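Home | Notebook | Workshop | Archive | Log in

Trovandale bench notes - desk corner
Nana Agyeman, July
2 comments | 7 shares

Started just after 8, wanted the desk done before lunch. Everything off first, onto the floor, then wiped the top down. Planks have taken up some old coffee near the front, sanded lightly by hand and gave it one thin coat of the Mostex oil. Knots drank it up, rest barely changed. Left it to dry with the window open, went and did the post.

Frame bolts next. Two were loose on the crossbar, nipped them up. No more wobble when I lean on it. Bheki says it still rocks, I say that's the floor. Try a bit of card under one foot and see.

Sorting took longer than the desk did. Pens that don't write - binned. Got seventeen good ones out of the lot, now in the cupboard tin, not on the desk please. Old Zedstead catalogues to recycling. Receipts in the envelope for Bheki Van Wyk, he wants them by month end.

What went back:
- grey fabric organiser, back left corner
- keypad phone, near the back edge where we can hear it
- the two paperbacks, stacked, big one underneth
- pink sticky notes at the front
- black lamp, right hand end

Lower shelf I've hardly used on purpose. Somewhere to put the Twal boxes when they come, so don't fill it with mugs.

Two little tan marks on the wall over the phone. Could be old tape glue? Tried warm water and a cloth on the first, no joy. Don't want to scrub the paint off. Ask Bheki if there's any of the white left, else leave them.

Organiser is too roomy for what we keep in it, small stuff slides about. Might cut a card divider for the front pocket. Measure it frist this time.

Still to do - felt pads for the feet, label for the phone charger, longer lead for the lamp. Finished 2ish, later than I wanted.
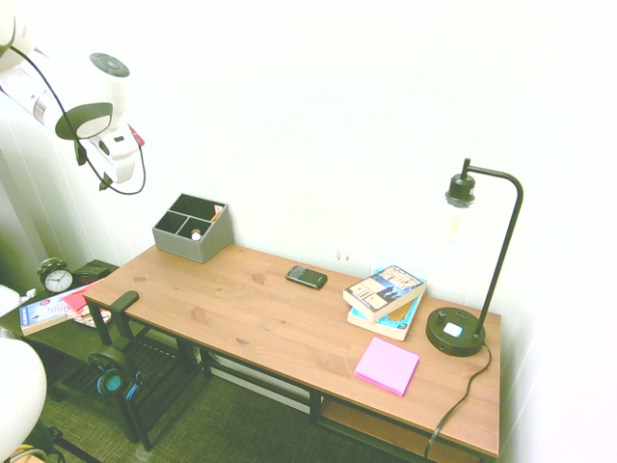
Desk with everything back on it, lamp at the right hand end.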